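Henlow cell notes, the cable side

Posted in: Workshop, Arms

Quick one tonight, I have maybe half an hour before I need to be somewhere. A few people asked how I look after the two-arm cell after I moaned about it last month, so this is mostly what I do and in what order. Not a tutorial. If you run yours differently, fine, tell me in the comments.

Background for new readers. Two silver arms, one white table, white wall behind. The cell is called Henlow in my notes, no reason. Left one does cables, right one does tools. Control software is Barus, still on the January build, and no I am not updating until they fix the gripper timeout thing.

Counter on the left arm says 1,373 cycles since the last strip down. I try to do it at 1,000. So yes, overdue. Right arm is at 700 and feels fine.

First job is always the meeting point. Both arms come in to the middle, slow speed, left one holding a cable by its grip with the plug hanging out front, right one holding something thin that points down. All I want is to see where the two tips end up compared to each other. I do this before touching a single bolt. Learned that the dumb way – took the gripper off, put it back, and then had no idea if the offset was new or had been there for weeks.

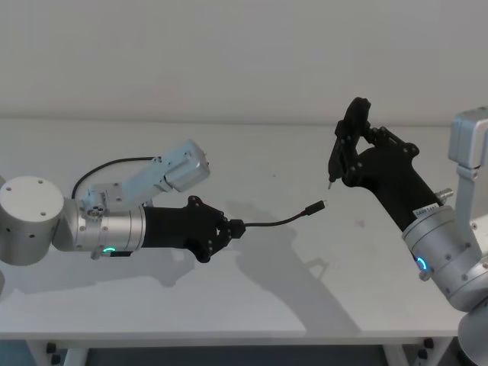

Cable droop

The thing that eats my time. A thin cable does not stay where you teach it. Grip it too far back and the plug end sags, grip it close and the fingers are in the way of whatever the other arm wants to do. I've settled on fairly close, and I re-teach the point each time I change cables. Different brand, different stiffness, different sag. The Taipe ones are floppy, the Briltmont ones hold a curve from the packaging for days.

Things I check on the left arm while I'm there:

Gripper fasteners. Wrench on every one, no skipping. Two were a quarter turn loose this time.
Loop from the wrist up to the motor housing. Needs slack at full rotation. Rotate by hand, watch it, then rotate the other way, becuase it always snags on the way you didn't check.
Bracket on top of the wrist. Wiggle it. Should not wiggle.
Finger faces. Wipe, look for a groove. Cables wear a groove.

Grip force I had at 60 percent, dropped it to 45. Holds the same, and the jacket doesn't get squashed. Should of done that months ago.

Tool side

The right arm is easier becuase the screwdriver is stiff and just hangs there. Mine gets clamped near the top of the body, pointing straight down. I square it up against a small block on the table, then take the block away and bring the left arm in at creep speed. Stop, look, nudge, write the number down. Then again. I do it from the front first and then with my eye level with the table, since a bit that looks lined up from above can be way off in height.
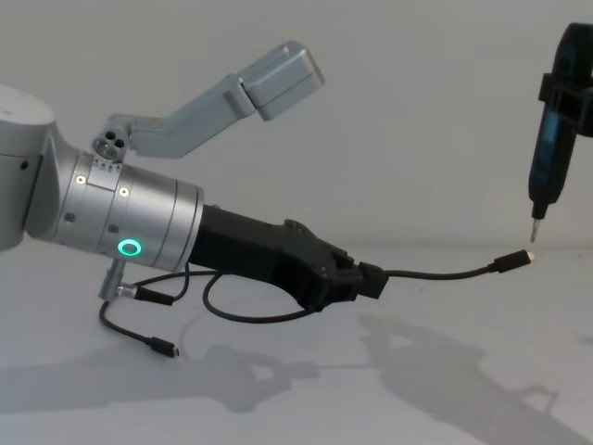 Plug from the left, bit from the right. Green ring on the left wrist.

Saved the new position as point 1,911 in Barus (it numbers them itself, don't ask) and deleted the old one. Do delete the old one. I once ran a whole evening on a stale point.

Still to do: grease on the left wrist, new finger pads if they ever ship, and a proper clip for the cable that runs under the gripper. A zip tie for now. Next strip down I'm putting on the calendar for 3,000 on the counter and I will probably miss that too.

Ok, have to go. Comments are open, the spam filter is being weird so give it a while.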